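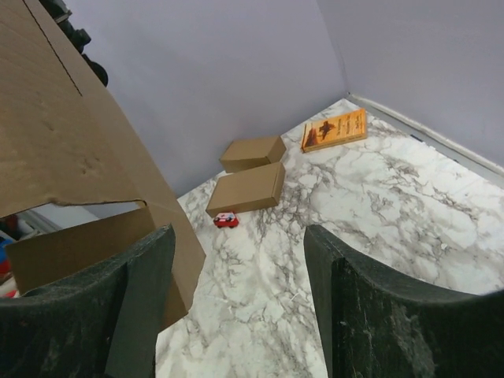

Fig. 1. Surface blanche à veinage gris imitant le marbre, à l'angle de deux parois.

Matériaux de l'aménagement temporaire
Séance 4 : décors imprimés et panneaux ondulés

1. Décors imprimés

Un décor imprimé reproduit l'aspect d'un matériau sans en reprendre la structure. Dans le cas du marbre naturel, les veines résultent de la présence d'impuretés (argiles, oxydes, graphite) dans le calcaire d'origine, redistribuées au cours du métamorphisme. Elles traversent la masse et restent visibles après sciage ou ponçage. Dans un décor imprimé, le motif est limité à une couche superficielle et disparaît avec elle.

Trois paramètres sont à relever sur la fiche technique :
- le pas de répétition du motif, dans le sens de la laize et dans celui du défilement ;
- la nature de la couche de protection ;
- la tolérance de raccord entre deux lés.

Le pas de répétition conditionne la consommation. Pour un local de 3000 mm de long et un pas de 943 mm, le lé comporte trois motifs complets et un reliquat de 171 mm. Si le raccord est exigé, chaque lé est débité à quatre pas, soit 3772 mm, et la chute par lé atteint 772 mm avant arasement. Un motif à veinage irrégulier tolère la pose sans raccord, à condition de décaler les lés afin d'éviter l'alignement des mêmes veines.

La perception de la répétition dépend de la distance d'observation et de l'éclairage. Une lumière rasante révèle les joints et les défauts de planéité du support ; elle est à proscrire pour les grandes surfaces claires. Le projet Dimunon, étudié en TD, illustre ce point : le plan d'éclairage y a été modifié après la pose.

2. Carton ondulé

Le carton ondulé simple face comporte une cannelure collée sur une couverture. Le double face ajoute une seconde couverture et constitue le panneau courant. Les couvertures travaillent en traction et en compression, la cannelure maintient leur écartement et reprend le cisaillement. Le principe est celui du panneau sandwich.

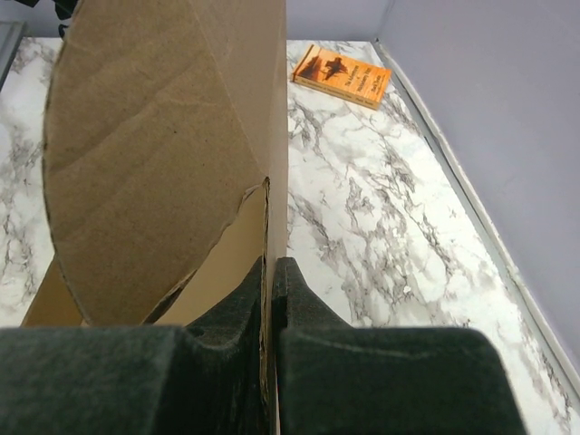 La rigidité en flexion croît fortement avec l'écartement des couvertures. En négligeant la contribution de la cannelure, et pour deux couvertures identiques minces, on retient par unité de largeur :

D = E t h² / 2

où E est le module de la couverture, t son épaisseur et h la distance entre plans moyens. L'expression est établie en flexion cylindrique, sans effet de Poisson.

Le matériau est orthotrope. On distingue le sens marche, perpendiculaire aux cannelures, et le sens travers, parallèle à celles-ci. La résistance à la compression sur chant se mesure cannelures verticales. Dans un montage porteur, cette orientation est à respecter.

L'humidité réduit le module et accélère le fluage. Les essais sont donc conduits en atmosphère conditionnée et les valeurs ne se transposent pas directement à un hall non chauffé.

3. Application

Une cloison légère du stand Kivis mesure 1681 mm de haut. Le panneau retenu a une épaisseur de 30 mm, obtenue par contrecollage. Calculer l'élancement géométrique, puis discuter le choix du sens des cannelures. Préciser les conditions d'appui en tête et en pied.

À rendre jeudi, en début de séance.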